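Gristo Community Help > Clubs and Classrooms > Robotics

Our arm keeps dropping the shredded and leafy ingredients

Posted by Skerstead_Parent_Coach

Hello everyone, and thank you in advance for reading all of this, because I do tend to go on! I help out with an after-school robotics club, and in October we have a showcase where each team has to get an arm to put together a sandwich or a burger in front of the families. My group picked a burger (of course they did) and they have been having a wonderful time with it. The buns go fine. The tomato goes fine most days. The trouble is anything light and floppy. The gripper either comes up with nothing, or it grabs a big clump and lets go of half of it on the way over.

We have 4 kids on the team and 80 minutes a week, so I would love to spend our next Thursday on something that has a decent chance of working. We keep all our ingredients lying flat on paper plates, if that matters. Should we be changing the fingers, the program, or the food?

Kanaujia Kitchen Bots

Change the food. We gave up on lettuce and used a slice of cheese. Judges didn't mind.

drurnell_makers

Oh, I have so much sympathy for you, we went through weeks of this with our own bunch! I'd leave the fingers and the program alone for now and look at the plates first. A gripper with two straight fingers has a hard time with anything lying flat, and the kids end up pushing it down harder and harder until the table gets a good whack. Ours did much better once we stood things on edge in little slots. Tomato slices, sausage, both halves of the bun, all of it. You can make the slots out of strips of clear plastic, and they don't have to be pretty. Do fix them down well, though, or every pick will shift them a tiny bit and by the fourth burger your saved positions are all off (ask me how I know).

For the lettuce we use a small clear container that stands right on the serving tray, close to where the burger gets built, so there is hardly any trip for it to fall off during. Fill it higher than you think you need to. Close the fingers slowly, wait 2 seconds, then lift straight up before you go sideways. If you do still get a clump, try opening the fingers only partway before they go in.

Red cabbage was the happy surprise for us. It's stiffer than lettuce, so a small piece holds together nicely between the fingers, and the color is easy for the kids to spot from across the room, which they love. We put it on after the sausage, and I'd have them bring the gripper down nice and low before it opens. Let it go from too high up and you'll be finding purple bits on the floor at cleanup.

One more thing and then I'll let you go! Have the kids practice with real food earlier than feels sensible. We spent ages on felt and foam pieces and had to redo nearly every grip when the groceries came out. Wipe the fingers between runs too, and keep some spare buns in the bag, as they dry out and start shedding crumbs everywhere.

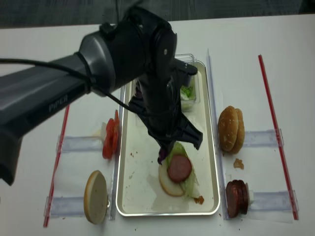
As for the sauce, we let a kid do that part by hand and the rules were fine with it, but do check yours, since every showcase seems to have its own ideas. Good luck to your team, and please come back and tell us how the burgers went!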